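# How to release your metal band's demo without falling for the usual advice

Most guides to putting out a first demo are written by people selling something: mastering, playlist slots, a "campaign". I play bass in a doom band called Plendska and we have put out two of these things, one badly. What follows is what I would do again. Feel free to doubt it as much as I doubt the rest.

## 1. Stop mixing

Set a date and keep to it. We spent most of a December moving the kick drum up and down, and when I play the first and last versions to friends they can't tell which is which. Check the mix in a car, on cheap earphones and on one decent pair of speakers. If the vocals can be heard on all of them, you're done.

Be wary of anyone who offers to make it "louder". Slow, heavy music needs the quiet bits to stay quiet.

## 2. Pick where to upload

You need one shop page where people can pay you and one service that sends the songs to the streaming sites. We used Standeo for the first and Fonitz for the second. Neither is wonderful. Fonitz says releases go live "within days", and ours took two weeks, so upload well before you tell anyone a date.

Read the part about what happens if you stop paying. Some services take your songs down, and that line is rarely on the front page.

## 3. Ignore the play count

Our first single had 1,137 plays after a month, and I was very pleased until I looked at the shop page. It had sold 2 copies, and one went to our drummer's aunt. Plays are nice. They don't tell you whether anyone will turn up on a wet night to see you.

I would never pay for a playlist place. We were offered one with a promise of "real listeners" and no word on who they were.

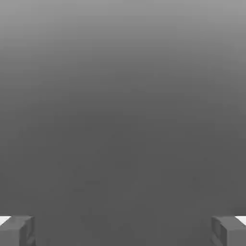

## 4. Make a small run of tapes

People who buy metal still like to hold something. We made 80 tapes and sold them at gigs over the best part of a year. The firm wanted us to order 253, an odd number it called its "best value" batch. The price per tape was lower, but you still have to store the ones left over.

- Ask for a test copy and play both sides.
- Check the spelling on the sleeve, then ask someone outside the band to check it.
- Keep five back for reviewers.

## 5. Write to reviewers yourself

Send a short email with one link, the release date and a line on what you sound like. Leave out "genre-defying". The webzine Geagea gave us four sentences, one of them rude, and it sold more tapes than anything we posted ourselves.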